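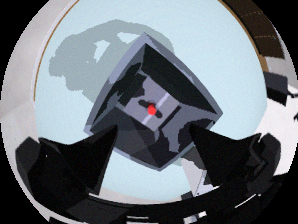 Work and Automation, Unit 4: When the Arm Comes to the Packing Bench

Notes for the February group. Please read before the tutorial and bring the two answers asked for at the end.

Last unit we spoke about automation in general, and I think it was a little dry. In this unit we stay with one workplace. Zelenák is a firm which packs replacement parts for garden pumps. It has 76 people on the floor, and for many years the work at the bench was the same: take a part, look at it, put it in its box, close the box, reach for the next one. On a full shift one packer handled 1,296 parts. You can imagine how the wrist feels at four in the afternoon.

The firm decided to give the first step, the picking up and placing, to a robot arm. The programme for planning the arm's work is called Mutero. The people learn it in simulation before they stand beside the real machine, and my opinion is that this order matters a lot. In the simulation you may be slow, you may drop the part, and the line does not wait for you.

1. What the task asks from the arm

For a person, picking up a block is one movement. For the arm we must divide it. The gripper must come to the part from a good direction. The fingers must be open wide enough, and they must stop at the right distance before closing. Then the arm has to lift, travel and come to rest at the next place without hitting anything on the way. Each of these can go wrong separately, and the packer who supervises has to recognise which one it was.

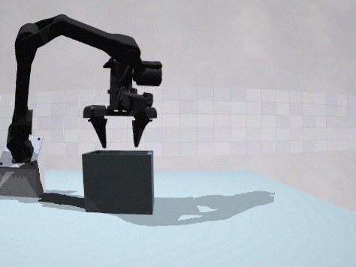 Figure 2. Simulated bench: gripper with fingers apart above an open-topped box.

Look at the distance between the fingertips and the rim of the box. In the side view it is easy to judge. From a view close to the gripper it is harder, and new operators often believe the fingers are nearer to the part than they are. At Zelenák the trainees are asked to check both views before they approve a movement. It costs some seconds, and the older packers complained about it at first.

2. What changed for the packers

Rozália Havlíček worked at the bench before the change and now supervises two arms. She described her new day to me in this way: "Before, I was tired in the hands. Now I am tired in the eyes." I would like you to keep this sentence in mind when you read company reports, where usually only the first kind of tiredness is counted.

The second change is about talk. At the old bench people stood side by side and could speak while the hands worked. Now the stations are farther apart, and watching a screen does not leave much room for conversation. Several packers named this as the thing they miss most.

The third change is pay. The supervisors received a higher grade, but there are fewer of these places than there were benches. The others moved to returns and to the storeroom, on the old grade. The firm calls it a fair arrangement. Not all of the staff agree, and in the tutorial I will ask you to defend both sides.

3. Who teaches the machine?

The good positions for picking up each part were taken from the habits of experienced packers. They showed which side of a part to hold and where it slips. This knowledge was never written in their job description, and they were paid the normal hourly rate for giving it. Is it training, or is it something the firm should pay for separately? Read the Tistus case in your reader, where the staff asked for exactly this.

For the tutorial

Write half a page on each:
- Choose a job you have done. Which part of it would you give to an arm, and which part would you not like to lose?
- What should a packer be told before the first day of simulation training?

Comments

mpho potgieter
Thank you for these notes. I did the same kind of training at Feruseo and the part about the eyes is very true. We asked for a break from the screen every hour and it took a long time to get it.

Jo, evening group
Is the half page typed or can it be handwritten?

Reply from course staff
Both are fine, if I can read it.

storeroom_k
In section 2 you could add the night shift. One supervisor for all the arms and no other colour of conversation than the alarm.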